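### 4.2 Transferência de preferências e boletins exauridos

Dados de base: distrito de Wiltus, eleição de novembro, voto único transferível, 3 lugares em disputa. Recolhidos 1.990 boletins. Destes, 1.485 com pelo menos uma segunda preferência legível; os restantes ficam fora desta secção (ver 4.4 para a discussão dos boletins de preferência única). Codificação feita por Wulan Govindasamy, com revisão cega de uma parte da amostra. Divergências resolvidas por consenso, sem terceiro codificador. Limitação conhecida.

Duas listas concentram a primeira preferência, Griffiths e Stollik. O interessante está a jusante: para onde vão os votos quando um candidato é eliminado. Em Wiltus a transferência interna à lista é alta nas primeiras contagens e cai depois. Em Ferkell, distrito vizinho, a queda começa mais cedo. Não temos explicação fechada. Hipótese provável: número de candidatos por lista, que em Ferkell é menor, logo menos nomes da mesma cor para onde transferir.

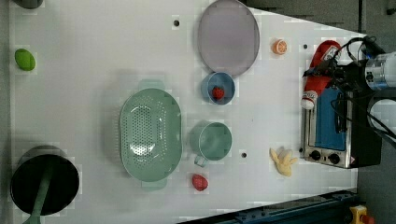
Quanto aos exauridos, a definição importa. Contamos como exaurido o boletim que deixa de indicar qualquer candidato ainda em contagem, independentemente da razão. Salto de numeração (um 4 sem 3, por exemplo) não exaure por si só; segue-se a regra local, que tolera um salto e invalida a partir do segundo. Isto afecta pouco o total mas afecta a última vaga, decidida em Wiltus por quase 31 votos no nosso recálculo. A margem oficial está arredondada por causa do valor de transferência fraccionário, daí o "quase".

Convém ainda separar duas coisas que a literatura mistura: pertença à lista e proximidade à lista. Um candidato inscrito na lista Stollik recebe transferências por pertença. Um independente que fez campanha ao lado dela recebe-as por proximdade, e o boletim sozinho não permite distinguir os dois casos.
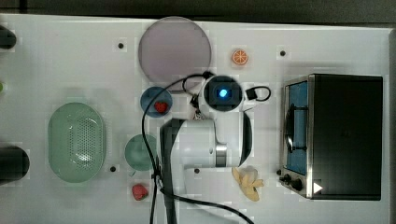 A pertença é registada pela comissão distrital no momento da candidatura e não muda depois. A proximidade é inferida por nós, a partir de comícios conjuntos e de folhetos com indicação de segunda preferência. É portanto a variável mais frágil do modelo. A distinção é a que existe na Figura 2 entre o morango, dentro da taça azul, e a rodela de laranja, pousada à direita do prato grande: o primeiro tem recipiente, a segunda tem só vizinhança. Tratar os dois casos com o mesmo código infla a coesão aparente das listas. No recálculo sem os independentes próximos, a coesão da lista Griffiths desce e a da Stollik desce mais.

Efeito da ordem no boletim: testado, fraco. Candidatos no topo da coluna ganham alguma coisa nas preferencias intermédias, quase nada na primeira. Resultados completos por contagem no anexo B. Falta repetir o teste para Ferkell com os boletins por ordem alfabética, pendente de acesso ao arquivo.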